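The second life of the office desktop

When the accounts department at a building supplies firm in Heratcombe moved to laptops last spring, it left behind a storeroom of desktop computers. They were neither broken nor especially slow. They had simply reached the end of the period over which the company writes off its equipment, and the lease on the new machines had already been signed.

What happened to them next is fairly typical. A clearance firm collected them, wiped the drives, threw out the ones with bulging capacitors or cracked front panels, and sold the rest in pallets. Several went to Baka, a refurbisher on the trading estate outside the town. A few weeks later they were on sale again, with more memory, a new drive and a one-year warranty.

The refurbished desktop has been around for as long as the desktop itself, but for most of that time it was something you bought when you had no other choice. The machines were dusty, the keyboards were sticky and the operating system was usually one version behind. That has changed over the past few years, partly because new computers have become dearer and partly because old ones have stopped ageing so quickly. An office machine from 5 years ago will open a spreadsheet, run a video call and cope with a browser full of tabs without much complaint. The same could not have been said in the year 2000 of a computer bought in 1995.

The case for buying one

Most of the improvement in how a desktop feels to use came with the move from hard drives to solid state storage. A machine that takes several minutes to start from a mechanical disk can be ready in well under one when the disk is replaced. Processors have improved since then, but for everyday work the gain is much harder to notice. A refurbisher who fits a decent solid state drive has done most of what the buyer will ever feel.

Memory is the other cheap fix. Office computers are often ordered with the least memory the IT department can get away with, and they usually have slots to spare. Doubling it costs very little if the refurbisher has a stock of modules pulled from scrapped machines, and most do.

Then there is the build. Business desktops are made to be opened by technicians who have a lot of them to get through in a day. The side comes off without a fight, the drive sits in a plastic tray, and the power supply can be removed without taking out anything else. Home machines of the same age were often built to look good on a shop shelf, and can be awkward inside.

Price varies more than it should. We looked at similar machines from three sellers and found a gap of £100 between the cheapest and the dearest, with the same processor, the same amount of memory and drives of the same size. The dearest came with a better warranty and a new keyboard and mouse. Whether that is worth the money depends on what you have in the cupboard at home.

Where the grades come from

Refurbished machines are sold by grade, and the grades are less help than they look. Most sellers use A, B and C, but there is no shared standard behind the letters. At Baka, grade A means no marks that can be seen from arm's length. Mumari, which sells mostly online, allows light scratches on the top and sides in the same grade and says so in a note at the bottom of the listing. Manríquez skips letters altogether and photographs each machine it sells, which takes longer but leaves less room for argument.

In every case the grade describes the outside. A grade C computer with a dented lid may have spent its working life in a clean, cool office and have years left in it. A spotless grade A may have sat on the floor of a workshop breathing in dust. If you are going to put the thing under a desk, paying extra for a perfect case makes little sense. It is better to ask what was replaced, what was tested and for how long.

A good seller will answer those questions without having to go and find out. The tests should include the memory, the drive, every port and at least a few hours with the processor working hard. Fans deserve a question of their own. They are cheap to replace and a worn one is the most common reason for a refurbished computer to come back, usually with a complaint about noise.

On the bench

The work itself is repetitive. Each machine is logged, opened and blown clean with compressed air, then checked against a list. Coin batteries are swapped as a matter of course, as a flat one will cause the clock to reset and the owner to believe that something far worse has gone wrong. The old thermal paste between the processor and its cooler is removed and fresh paste put on. Paste dries out over time, and a processor that had been slowing itself down to keep cool will often run several degrees lower afterwards.

Processors are sometimes changed at this stage too. A large batch of identical machines may include some that arrived with slower chips, and if faster ones can be had from machines that failed for other reasons, it is worth moving them across. The job is simple but unforgiving. On many boards the contacts are fine pins in the socket itself, and bending one can be enough to write off the motherboard. Technicians keep the plastic cover on until the chip is ready to go in, and fit it straight down with no sliding.

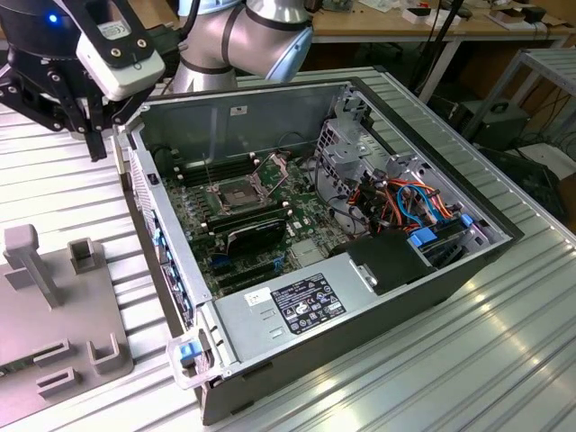 A desktop tower on its side with the panel off and the processor socket open.

After that the machine is put back together and left running overnight. Those that pass are cleaned on the outside, which takes longer than most people would expect. Asset stickers are the worst of it. Some peel off whole, but others come away in shreds and leave a patch of glue that has to be worked at with solvent and a plastic scraper. Baka reckons on roughly 3 failures in every pallet, and those are broken up for parts.

The software question

Hardware is only part of the bargain. The more pressing issue for many older computers is whether the operating system they run is still supported. A machine can be in perfect health and still be shut out of the latest version by the age of its processor or the lack of a security chip. Sellers are not always clear on this point, and the phrase "upgrade ready" in a listing can mean almost anything.

Before buying, check the exact processor model against the list published by the maker of the operating system. If the listing gives only the family name, ask for the full number. A seller who will not supply it is best avoided. Buyers who are happy with Linux have more freedom, and a machine that has been turned away elsewhere can be a very good buy for them.

The licence matters as well. A refurbished computer should come with a genuine one, already activated, and the receipt should say so. Check it on the first evening, while the return period is still running.

What to pay for

For general use, put the money into memory and a solid state drive of a sensible size, then into the warranty. Leave the fastest processors to people who know they need them. Small form factor cases save space and look tidy, but many use power supplies of an unusual shape and have no room for a full-height graphics card, so anyone with plans to add one should choose a tower.

Ask how returns work and who pays the postage. Desktops are heavy, and sending one back at your own expense can eat up most of what you saved. Mumari collects for free within the first month. Manríquez asks buyers to bring the machine to its shop, which is fine if you live in Heratcombe and a nuisance if you do not.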